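Chapter 6
Budgeting for a Work Cell

Before you start
Read the Kiria price sheet at the back of Chapter 5. Keep a pencil handy. You will be crossing things out.

Most first budgets are one line long. The arm, or the gripper, or whatever the vendor put on the front of the brochure. Then a total. Then a signature. Said Ragab ran purchasing at Drutholm when the company set up its first handling bench, and his opening request was exactly that: one line, 4,000 dollars, a pair of grippers. Approved in March. By the time the bench was usable he had gone back for money five times.

What did he miss? Cables, mostly. Power supplies. A computer, then a second computer. Stools. A table at the right height. Floor space, which Drutholm charges to each department by the square foot and which he had assumed was free. None of it exotic, all of it late.

So this chapter works backward. Start with the job on the table. Write down what the hands have to pick up, how soft it is, how big, how often it changes. Only then list equipment. A rigid box and a soft cap want different fingertips, and fingertips wear out — put them under supplies, not capital.
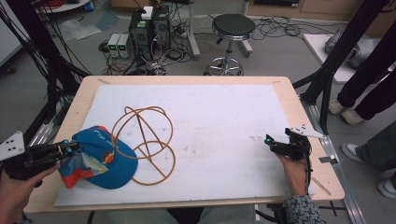
Figure 6.1 Hand-held grippers at a bench, with a cap and a wire hat frame. The computers and power supplies behind the table belong in the budget too.

We will use three headings all the way through. Tool: what touches the part. Support: what powers it, holds it up or records what it does. Room: floor, outlets, storage, seating, people walking past. Students nearly always underfill the third one. Gizella Kiss, who checks the worked examples for this book, suggests filling in Room first and we agree, though the forms in Appendix B are printed in the other order. Sorry about that.

A word on spares. The Annan bench in Section 6.3 carries 551 dollars of spare parts and it looks like padding untill you read the downtime log. One broken connector, no replacement on the shelf, 30 hours lost. The connector was in the catalog the whole time.

And on quotes. Get two. Get them in writing, with shipping and with the date they run out. Arach will hold a price for 50 days; plenty of sellers won't, and a budget built on a expired quote is a guess.

Key terms for this chapter: capital item, consumable, lead time, spare, contingency, cost of floor space.

6.1 Listing the job

Take a blank sheet. At the top write the task in one sentence — verb first, no product names.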